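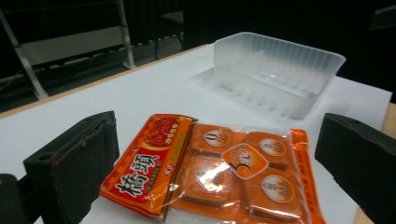
Stop-limit order on Jasdale shares did not execute after an overnight drop

Posted in: Orders and Trading
Status: Open to replies

Ngaio Pryor

I hold 800 shares of Jasdale in a regular cash account with Flalis. In August, before the company reported its quarterly results, I entered a sell order on the full position with a stop price of $94 and a limit price that was also $94. The order was marked good until canceled. My understanding was that the shares would be sold if the price fell to that level.

The results came out after the close of regular trading, and the shares opened well below $94 the next morning. My order was shown as "triggered" shortly after the open, but no shares were sold. It is still listed as open, and the stock has not come back to my price.

I would like to know the following. Was the broker required to sell my shares once the stop was triggered? Why did the order not act during the evening session, when the price was first passing through $94? Finally, is there a type of order that would have protected me in this case? I wrote to customer service and received a standard reply that the order had been "handled in line with its terms."

Lapiņa

The reply you received from customer service appears to be correct, although it could have been more helpful.

A stop-limit order has two parts. The stop price decides when the order becomes active. The limit price decides the lowest amount you are willing to accept. When the shares opened below $94, the first condition was met and your order became a live limit order to sell at $94 or better. No buyer was offering that much, and the broker was not permitted to sell for less. The order therefore remained on the book.

With regard to the evening session, most brokers watch stop prices only during regular hours, which begin at 9:30 a.m. Eastern time. Trades made before the open or after the close do not normally trigger a stop. Some firms allow a customer to choose extended hours when the order is entered, but this must be selected each time and is often limited to certain order types. The order terms in your account agreement will state which rule applies at your firm.

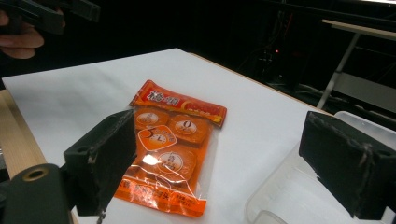 As to protection, a plain stop order (sometimes called a stop-loss or stop-market order) becomes a market order once it is triggered. It would very likely have been filled near the open. You should understand, however, that it would have been filled at the opening price and that this price was well under $94. A stop order gives no promise as to the amount received. A stop-limit order gives no promise that a sale will take place. Setting the limit a few dollars below the stop is a common middle course, but a large enough gap will pass through that as well.

A protective put option does fix a minimum sale price until the option expires. One standard contract covers 100 shares, so your position would call for eight contracts. The cost tends to rise before an earnings report, and your account must be approved for options.

You should also decide soon what to do with the open order. If the price recovers to $94, your shares will be sold at that point, and this may no longer be what you want.

Millik

Same thing happened to me with 2,000 shares of a small company. I always use a plain stop now and have had no trouble. I would file a complaint in any case - they may give you something back on fees.

Lapiņa

A customer may always file a complaint, but I would check the order confirmation first. If it shows both the stop and the limit at $94, there is little basis for a claim. If it shows a plain stop order, the matter is quite different, and a written request for the full order history would be the proper next step.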